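Brinach Finger Strips for Parallel Grippers: A Term of Use in a Student Club

Reviews / Parts and Consumables
Filed by Ademir Lacerda

Our robotics club has spent this term on a sorting project. Students work in pairs, pick small packaged items off a soft surface with hand-held parallel grippers, and put them in a carton. The recordings go into the training set for the club's arm, which will attempt the same job at the open day in May. The project is not complicated on paper. Most of the trouble so far has come from the part of the tool that touches the item, and that is the part reviewed here.

The Brinach strip is a replacement pad for the inside face of a gripper finger. It is a ribbed elastomer, sold by the pair with an adhesive back, and the user trims it to length. We tested it on spare fingers on the bench against two alternatives: the plain foam pad from Plilter, and a set of silicone pads that Snežana Petek, who supervises the club, cast herself from a two-part mix. All three were used on the same four categories of item: stiff cartons, bars in film wrappers, small bottles, and loose bags.

Fitting

The strips come flat, with the ribs running across the width. Trim with a fresh blade. Scissors compress the ribs and leave a slanted edge that starts to lift after a few sessions. Clean the finger with alcohol, wait for it to dry, press the strip down, and leave it clamped overnight. The instruction sheet gives a shorter time, and the two pairs we fitted by the sheet both peeled at the tip. The pairs clamped overnight have stayed on.

The supplied thickness reduces the maximum opening by a noticeable amount. If your stroke is already short, measure first. We had to recalibrate the zero position after fitting, and a student who skipped that step recorded a full Sunday session with an offset in the finger width. The session had to be dropped.

Grip on stiff items

No complaints. Cartons and bottles hold at low closing force with all three pad types. The foam marks easily and picks up dust, and the cast silicone is slightly tacky, so a light carton sometimes clings to one finger on release. The Brinach strip releases cleanly. If stiff items were all we handled, the foam would do and it costs less. 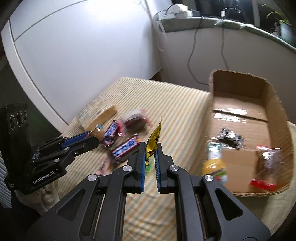
Soft packaging is where the pads separate. A sealed bag of air and product gives no flat face to close on, and the fingers have to gather material before they hold anything. The students' usual approach is to come in from above with the jaws only a little wider than the item and close on the body of the packet, leaving the crumpled top edge free above the fingers, as with the small yellow one here. Held that way, the packet is less likely to rotate on the lift. Ribs help because the film folds into them. On foam the same film slides, and the student compensates by squeezing, which is a bad habit to record if an arm is going to copy it.

We ran the comparison over 109 picks of soft items per pad type, same students, same order. The Brinach strip dropped 3, the cast silicone 9, the foam 22. I would not read much into the gap between the first two, given that the silicone castings varied in thickness. The gap to the foam is large enough to matter.

The result depends on the surface underneath. A striped cushion or a mattress gives way under the fingertips, so the jaws can get below the widest part of a bar lying flat. On a hard table the same bar has to be pinched by its edges, and all three pads did worse. Clubs that practice on a table only should not expect our numbers.

Wear

The maker rates the strip for 3,000 closures. We log closures per tool, and the first pair is past that figure with the ribs still defined over most of the length. The front few millimeters are rounded. Grip at the tip has dropped, and the students now aim slightly deeper into the jaw without being told to. I would replace at the rated figure if the recordings are meant to be consistent from one week to the next, and ignore it otherwise.

Residue is a minor problem. Sugar and grease from handled wrappers collect between the ribs. A toothbrush and warm water clear it. Do not use solvent on a fitted strip, as it gets under the edge and attacks the adhesive. The Plilter foam cannot be cleaned in any useful sense and was thrown out.

Compatibility with the arm

The arm uses a Vasconcelos end effector with a wider finger than the hand-held tools. A single strip leaves a bare margin on each side. We cut two strips and butted them together, with the ribs lined up by eye. It works, although film occasionally catches in the seam. A wider version is listed as the Plida sheet, sold uncut, and Snežana has ordered one. I have not handled it and cannot say if the rib pitch matches.

If the pads on the hand tool and the pads on the arm differ, expect the learned closing width to be wrong on soft items. Our first transfer attempt had foam on the arm and Brinach on the hand tools. The arm closed to the width it had been shown and the bags slid out. Same material on both sides fixed most of it.

Cost and availability

A pack contains 70 cm of strip, enough for several pairs at typical finger lengths, with spare for mistakes. Delivery was slow on the second order. There is no school discount that I could find.

Rating

Grip, soft items: very good
Grip, stiff items: good
Fitting: fair, and the instruction sheet needs correcting
Wear: good
Cleaning: fair

Recommended for clubs recording with mixed packaging. For cartons and blocks, buy the foam. The cast silicone is worth trying if you already have the mix on the shelf and a mold that holds its thickness. Snežana's mold file is in the club folder under Fingers, second revision. The first one has the draft angle reversed.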